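About Us

Welcome, and thank you for finding your way to our corner of the web. We are Grorkiretti, a small research group in Travberg working on one fairly stubborn question: how can a robot arm learn to pick up things it has never met before, out of a bin where everything is lying on top of everything else? If you have ever rummaged in a kitchen drawer for the one thing at the bottom, you already know more about our subject than you might think.

How we began

The group was started by Joonas Saarela and Aino Ahonen, who had shared an office for years and (by their own cheerful admission) had argued in it for most of that time. Joonas came from the control side and believed that grasping was a matter of planning the motion well. Aino came from statistics and felt that the planning would always be let down by what the robot didn't know about the object. They wrote a short paper together in January, mostly to settle the argument, and it rather grew from there. Both of them still claim to have been right, and you are welcome to ask either one about it if you have a free afternoon and a comfortable chair.

What we work on

Our main method is called Tapia. For years the usual way to teach a robot to grasp was to give it a model of every object, and a very good way it is if you run a factory that makes the same part all day long. Homes, repair shops and sorting halls are a different matter, as what turns up there is anybody's guess. Tapia begins with the arm trying grasps for itself. Each try is recorded along with a camera view of the bin and a simple note of whether the object came up and stayed up. The learning program then looks for patterns in all those tries, good and bad, and uses them to score the next set of possible grasps before the arm moves.

We are very fond of the bad tries, by the way. A grasp that slips off a handle or pinches thin air has a great deal to say about where the next one should go, and we keep every single one of them.
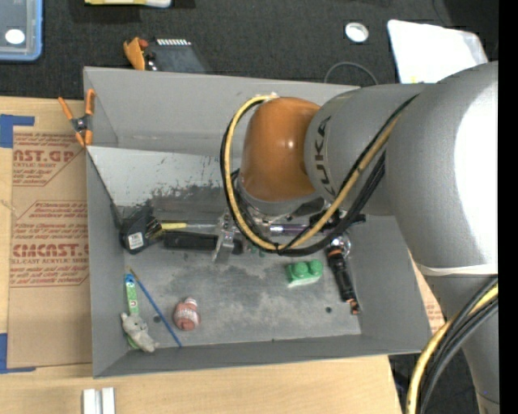
Why do you use everyday objects instead of neat test blocks?

Everyday objects differ in weight, shape and stiffness all at once, and a method that copes with such a mixture has a much better chance of coping with something new. Plain blocks are useful for checking that the equipment behaves, but a method trained only on them tends to struggle as soon as it meets anything soft or oddly balanced.

We choose what goes into the bins with some care, and changing them over is a job that everyone in the group takes a turn at, Joonas and Aino included. Hard and soft things are mixed together, and so are long thin things and short round ones. A tape measure is a lovely thing to learn on, being solid and compact, whereas a screwdriver lying flat can roll away from a finger that comes down a touch too far to one side. Our collection now runs to over 200 objects, and we keep 19 of them locked in a cupboard, well away from training, so that we have something properly unfamiliar to test with.

What we have found so far

The result we are proudest of came out of a comparison between two ways of practising. In the first, the arm always chose the grasp it thought most likely to work. In the second, it was encouraged to try one it was unsure of every so often. The second way looked worse to begin with, and there were a few gloomy lunches, but by the end it did clearly better on the objects from the cupboard. The full write-up is dated 2021-08-16, and we are happy to send a copy to anyone who asks, along with the less flattering charts.

There is plenty still to do. Clear and shiny things remain difficult, because our cameras judge depth poorly on them, and very flat things pressed against the wall of a bin can defeat us for a whole morning. Our newer project, Lirnel, looks at what happens after a failed grasp, when the pile has shifted and the robot has to decide whether to try again in the same spot or go elsewhere.

Who we are today

We are 5 people at present, counting our two founders, and we all work in the same long room with a kettle at one end. We like it that way. Whoever is writing code can hear when an arm stops, and whoever is at the bench can shout across when a result looks odd.

Visiting and getting in touch

We do enjoy visitors, and school groups and local firms are as welcome as fellow researchers. Please write to us a couple of weeks ahead through the contact page and tell us a little about what you'd like to see. Students looking for a thesis topic should address their note to Aino, who reads them all and answers at length.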